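Ticket 432
Subject: Malau tray rocks on marble-pattern top, small pots lean, dark specks on tray surface
Product group: Tabletop display / trays and planters
Status: Closed, with one item carried over
Opened: June

Original report

Setup is a Brarkel three-sided display bay with the white marble-pattern top and the Valentini floral wallpaper on all three walls. On the top we have one Malau long tray (cream) and a set of Dollier artificial plants in the small white faceted pots. A microphone on a gooseneck holder shares the same top.

Three complaints, in order of how much they bother us:

1. The tray rocks when pressed at one rounded end. Movement is slight but you can hear it, a dull click, and the microphone picks it up.
2. The smaller pots lean when the long grass blades are all bent to one side. One went over completely while the tray was being shifted.
3. Dark specks keep showing up on the tray. Wiped off twice, came back.

Tray and pots were bought at the same time. No visible damage on delivery. Nothing has been glued or modified.

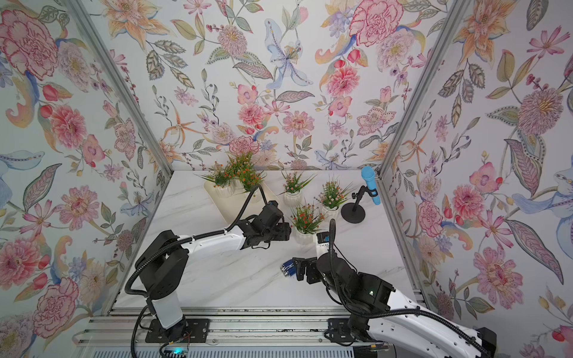
Tray angled at back left with two pots in it, the other three directly on the tabletop.

Support reply 1

Thanks for the layout. Please do the following before we look at a replacement:

a. Take all pots out of the tray and set the tray on a surface you know to be flat (a sheet of float glass is fine). Press each end, then each long side. Report which press makes it move.
b. Put the tray back on the marble-pattern top, empty, and repeat.
c. Turn the tray 180 degrees and repeat again.
d. Lift each pot and check the underside for a leftover molding ridge or a piece of packing film.

On item 3, say whether the specks smear, and whether they sit on the surface or in it.

Customer update 1

a. On glass: no movement at either end or on the long sides.
b. On the top: rocks at the end nearest the back wall. The other end is solid.
c. Turned 180 degrees: still rocks at the end nearest the back wall, so it follows the position and not the tray.
d. Two pots had a thin ridge on the underside. The rest were clean. No film.

The specks do not smear. Some lift with a fingernail. A few do not.

We slid the tray forward by a hand's width and the click went away. Slid it back and it returned. There is a seam under the surface film somewhere near the back of the top, which can be felt with a fingertip but not seen against the veining.

Support reply 2

That is consistent with a raised joint in the top. The Brarkel top for the 122 cm bay is supplied in two panels under one printed film. If the rear panel stands proud by even the thickness of a card, any long rigid item laid across the joint will pivot on it. The Malau tray has a flat base with no feet, so it has no way of taking up the difference.

Options:

- Keep the tray wholly on one side of the joint.
- Loosen the rear panel screws from below, press the panel down, retighten from the center out.
- Fit thin felt dots under the tray at four points, well in from the rounded ends.

For testing, we suggest clearing the tray off the top and running the bay for 30 minutes with only a planter at the back edge and the microphone in its corner. If the click is still on the recording, the source is the top itself or the gooseneck clamp.

Customer update 2

Tray removed, planter to the back edge, microphone left in the back right corner.

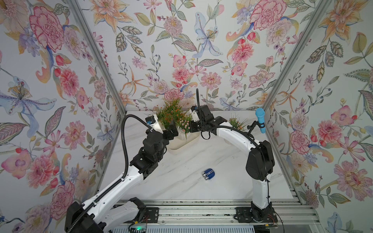

No click on the recording. There was one low thud, which we matched to a door elsewhere in the building. The gooseneck clamp was checked and had no play.

After that we did the rear panel screws. Two were loose by a full turn. Retightened from the center out as described. The joint can still be felt but much less than before.

The tray went back on with felt dots at four points. No movement when pressed at either end. Item 1 can be treated as fixed on our side.

Items 2 and 3 still open.

Support reply 3

For the leaning pots:

The Dollier stems are wired and the weight moves with them. The long flat blades are the worst for this, being the longest part and usually bent outward to fill space. Bend blades in opposing pairs, so that one going left is balanced by one going right. Bend at the base of the blade. A bend halfway up leaves the lower half stiff and the pot still leans.

Sand off the ridge on the two affected pots with 240 grit on a flat block. Wipe the dust off before they go back on the top, as ceramic dust will dull the film.

If a pot still leans, add weight inside under the foam plug. Steel washers are fine. Do not use loose sand, which gets out around the plug.

Put the bushiest plants in the tray and keep the shorter ones outside it.

Customer update 3

Ridges sanded, blades re-bent in pairs, washers under the plug in the smallest pot. Redid the layout with the fullest plants together in the tray.

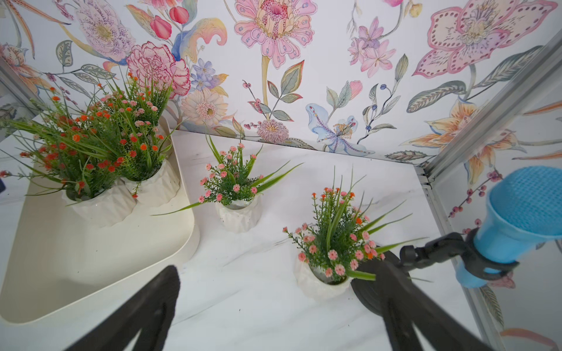 Blades splayed to both sides on the pot nearest the tray.

Pots pass a light push test from all four directions. Closing item 2.

Item 3: tray wiped clean with a damp microfiber cloth in the morning. By the afternoon there were a few new specks, mostly at the end where the plants are.

Support reply 4

Two different things are probably being reported as one. Specks that lift with a fingernail are likely to be coating from the fine green foliage, which comes off when stems are bent. You have just re-bent all of them, so expect more for a while. Specks that do not lift are likely to be inclusions in the tray material. These are within tolerance for the Malau range and cannot be cleaned out.

To separate the two, leave one pot in the tray, at the far end, and move everything else off it. Wipe the tray and mark any remaining speck on a paper tracing. Leave the stems alone overnight and compare.

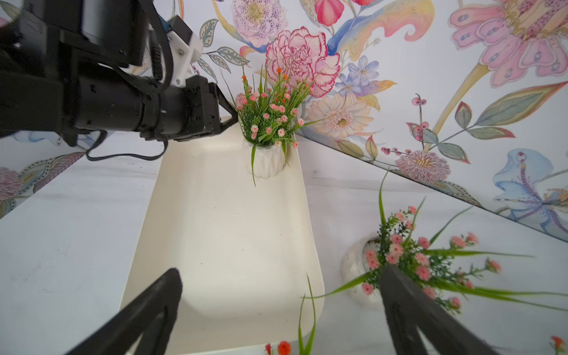 Customer update 4

Tracing made and compared the next morning. Every marked speck was in the same place. The new ones were all close to the pot and all lifted with a fingernail. We shook the stems outdoors and wiped the tray again. Much less since then.

The fixed ones are visible at close range only. We would still like a cleaner tray if one comes up.

Resolution

Item 1: raised joint in rear panel of top. Screws retightened, felt dots fitted. Closed.
Item 2: molding ridge on two pots, uneven blade bending. Closed.
Item 3: shed foliage coating plus inclusions in tray material. Cleaning advice given. Replacement tray request passed to Malau stock desk, carried over.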